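4.2 Condition of the towers at intake

The desktop computers in the study came from three office clearances and were held at the Wumbei depot until June. All were tower models of the kind bought in bulk by employers between ten and fifteen years ago, and 124 of them were complete enough to be opened and assessed. Machines with crushed panels, or with signs of liquid inside the case, were set aside at the gate and do not appear in the tables. Laptops and all-in-one machines went to a separate stream and are outside the scope of this paper.

Each tower was given a Lolano tag on arrival. The tag carried the intake number, the shelf position and a blank field for the grade. Grades were written in by hand after the side panel came off, as the outside of a case proved a poor guide to what was in it. Several of the cleanest cases had been stripped of memory before they reached us, and some very dusty ones were complete down to the blanking plates.

4.3 Order of work

Towers were laid on their side with the open face upwards and worked on in that position until the last part was out. We tried working with the case standing during the pilot and gave it up. Cards sag in their slots when the case is upright, screws fall behind the drive cage, and the person doing the work has to hold the case steady with one hand.

The order followed was: side panel, power leads, memory, expansion cards, drives, processor cooler, processor, main board, power supply. Some towers called for a change. Where the cooler was ducted to a case fan, the duct had to come off before the memory could be reached, and in a number of small cases the drive cage overlapped the board and had to be swung out first. These changes were noted on the tag sheet.

Memory was taken out early because it holds most of its resale value and is easily damaged by a slipped screwdriver. Modules were placed upright in a slotted holder beside the case and were moved to trays at the end of each machine. In the pilot they were laid flat on the bench, and two were swept into the scrap bin along with the packing foam. The slotted holder put an end to this.

The processor was left until the cooler had been removed and the old paste wiped away. Sockets with pins in the board were covered as soon as the processor was out if the board was to be kept. Boards going to material recovery were left uncovered.

4.4 Fasteners and tool-free parts

The time needed to empty a tower depended far more on how its parts were held than on how many parts there were. We sorted the fixings into three groups: screws, clips that open by hand, and clips that need a tool to press them. The second group was by far the quickest. Makers of office machines from this period often gave these clips a colour of their own, so that a person servicing the computer could find them without a manual. The tower in Figure 3 has blue release handles at the drives, a blue tab by the power supply and blue retention parts along the expansion slots.

Figure 3. Open tower on its side, with the processor socket empty and the power supply still in place. 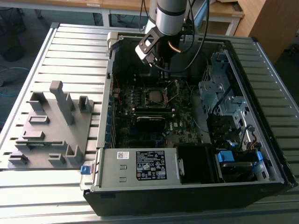
Coloured clips were not always faster in practice. Plastic that has spent years next to a warm power supply becomes brittle, and 31 of the towers had at least one hand clip that snapped when it was pressed. A snapped clip usually left the part held in place by friction alone, and it then had to be levered out. In the worst cases the levering bent the cage, and the case could no longer be graded for reuse. We recorded a broken clip as a fault of the case, whether or not the part behind it came out whole.

Screws gave less trouble than expected. Almost all were cross-head or hexagonal, and one bit fitted the greater part of them. The exceptions were cooler screws, which are sprung and sometimes turn together with the nut behind the board. These were held from below with pliers after the board had been loosened.

4.5 Cables

Cables were the slowest item in every batch. Looms from the power supply are often threaded through openings in the drive cage and tied to the case at several points, and the ties have to be cut before anything can be drawn clear. We first cut ties as we came to them. From the second batch onwards we cut all of them before touching the parts, and this became the rule for the rest of the study.

Connectors were pulled by the body and never by the wires. The wide main board connector has a latch on one side that is hard to reach when the drive cage is close to it, and it was often quicker to take out the cage first. Thin leads to the front panel were pulled last and kept with the case, as a case without its front leads has little value to a repairer.

4.6 Grading of recovered parts

Parts were graded A, B or C using the Mekus sheet, with two changes. We dropped the line on outer appearance for anything that sits inside the case, and we added a line for missing retention parts. A memory module was graded A if its contacts were clean and it passed one full test. A power supply was never graded above B, even where it ran well under load, as we had no means of judging the remaining life of its capacitors.

In all, 720 parts were graded. Their division by type and grade is given in Table 5. Main boards make up a smaller share of grade A than the intake condition of the towers would suggest, and most of the loss came from bent socket pins. We return to this in Section 5, where the results are set beside those from the Plulolside depot, which removed boards with the processor still fitted.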